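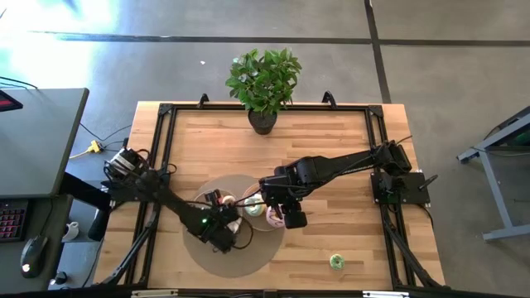 She apologises for the kettle before anything else. It takes ages, she says, and the good tea has gone missing again, but there's no hurry, because the thing she wants to talk about took the better part of two winters and can wait another few minutes.

The project is called Virág, and she has been with it since the lab at Felbridge took it on. Her question is a homely one: when a two-armed robot learns to move things by copying people, does it help to show it the mistakes as well?

"Everybody used to throw the messy ones out," she says. "You'd have a person guide the arms through the job, and if they fumbled the donut and had to go back for it, well, that recording went in the bin. I always thought that was a shame — it's the going back I wanted the robot to learn!"

So her group kept the fumbles. They collected 800 demonstrations of a table-tidying job, all plates and toy donuts, and set aside 113 in which the person had slipped and then recovered. They trained 2 versions of the same program, one with those recordings and one with ordinary clean ones in their place, and ran both on the same jobs.

The version that had seen the fumbles finished 92 per cent of its runs. The other did fine until something shifted on a plate, and then tended to carry on as though it hadn't.

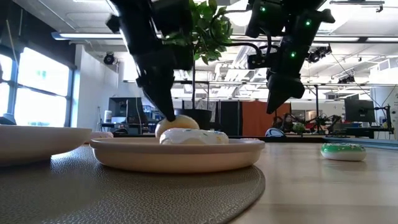
The left gripper touching the pale yellow piece on its plate, with the green-frosted donut over on the tabletop.

She is careful about how far she'll take it. The trials used one kind of table and a small family of objects, and a colleague at Prarkach has asked, quite fairly, whether the same would hold for cloth or cutlery. "I don't know," she says cheerfully. "I'd love to tell you yes. Ask me again in November."

What she will say is that the recoveries have to be real ones. Early on they asked people to fumble on purpose, and the recordings were hopeless, everyone being far too neat about it. "You can't act clumsy for an afternoon," she says. "You just have to be a bit tired and let it happen."

The recordings are being sorted now for Bindutano, the shared collection her group contributes to, and she is halfway through explaining the labelling when the kettle finally clicks off.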